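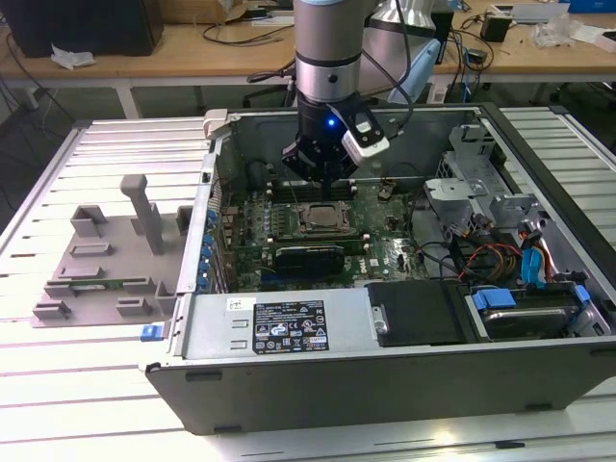 Order of removal on Dell towers: memory first or CPU first?

Flusville Hardware Reuse Forum > Disassembly and Parts Recovery

Ploltwood
Member, 354 posts
Posted Mar 25, 2025

Working through a batch of Dell towers for parts. Case on its side, side panel off, drives left in their blue carriers until the end. So far I pull the memory first, then open the CPU retention bracket, then go back for the drive and the expansion card.

The procedure sheet we inherited from the Burkmont site has it the other way: CPU out first, memory second. No explanation given. Before I rewrite the sheet I would like to know if there is a technical argument for their order. The boards are going back into service as spares, so socket damage matters to me more than speed.

Secondary question: do you unplug the drive cables before working on the board, or leave the bundle where it is? On these it runs along the drive cage side and stays fairly clear of the socket.

slotlatch
Member

Memory first. The modules stand up off the board and the CPU doesn't. With the slots empty you have room for your hand on that side and nothing to lean on by mistake.

Cables: I leave them. Check that none are lying over the board and carry on.

benchmat_b
Member

Disagree on the order. Once the memory is out you still have to put force on the socket lever, and any loose module on the bench is one more thing to knock. If the CPU comes out first, it goes straight into its tray and the hard part is over.

The real question is how long the socket sits open. With CPU first it's exposed for the whole time you are pulling modules and everything else. So I fit a socket cover right away. Without covers I'd agree with slotlatch.

slotlatch
Member

So your order depends on having covers. Ploltwood didn't say there are any.

Ploltwood
Member, 354 posts

There are not. We have a bag of 20 and they don't all fit this socket. 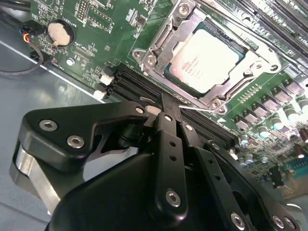
Csizmadia
Moderator, Disassembly and Parts Recovery

Moved here from General. A few points on the socket itself, as the question keeps coming up.

The retention assembly is a stamped steel bracket around the processor, fastened to the board with round-head screws. Those screws stay in. I have received boards where somebody took them out to get at the CPU, and the bracket had then been refitted slightly off. The wire lever along the edge is the only thing you need to move.

1. Press the lever down and slightly outward until it clears its catch.
2. Let it up under control. Keep a finger on it through the full travel.
3. Raise the bracket until it stays open without support.
4. Take the processor by two opposite edges and lift it straight up. Do not slide it or lift one side ahead of the other.

If the heat spreader still has paste on it, clean it while the CPU is clamped in the socket. Wiping it in the hand is how paste gets on the contacts underneath.

As for order, memory first when you have no covers. The socket should be the last thing you open on the board. I would change the Burkmont sheet.

The coin cell is a separate matter. On boards going to storage I take it out and tape over the empty holder. Others leave it in. A cell that has been on the shelf since last August will probably need replacing either way.

benchmat_b
Member

I'll accept that for boards going back into service. For scrap boards I am keeping my order.

Taping the holder seems pointless to me. What is it protecting?

Csizmadia
Moderator, Disassembly and Parts Recovery

The tape is a marker. It tells the next person the settings will be at default.

pinfield
Member

Where does everyone put the CPU once it is out? I have been using the foam from old shipping boxes and I don't trust it.

Ploltwood
Member, 354 posts

Printed plate with pockets. One square recess takes the processor, and a narrow slot below it holds a strip of circuit board. The plate lives on the left of the case, on the same slatted aluminum bench, so the part travels a short distance and never passes over the drive cage.

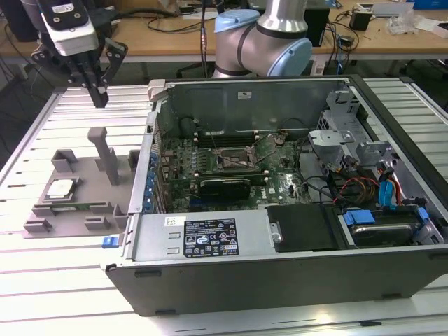

The recess needs to be cut a little oversize. My first version gripped the edges of the processor and I had to pry, and prying is exactly what the plate was supposed to prevent. The current one lets it drop in flat with the heat spreader up.

pinfield
Member

What material? Plain printed plastic will build up a charge.

Ploltwood
Member, 354 posts

Gray filament from the general stock, nothing rated. I wear a strap clipped to the chassis. If there is a case for dissipative filament I'll listen, but a roll costs several times what I pay now.

slotlatch
Member

Use the dissipative stuff. The plate is small, so the roll will last through a lot of them.

benchmat_b
Member

Or line the recess with a piece of conductive foam and keep the plate. I did that on mine. Cut it thin or the CPU sits proud and can be brushed out with a sleeve.

Ploltwood
Member, 354 posts

Will try the foam. Sheet revised: drive cables left in place unless they cross the board, memory, CPU, then expansion card and drive. Battery out for storage boards only. I'll post the new version once Burkmont has read it.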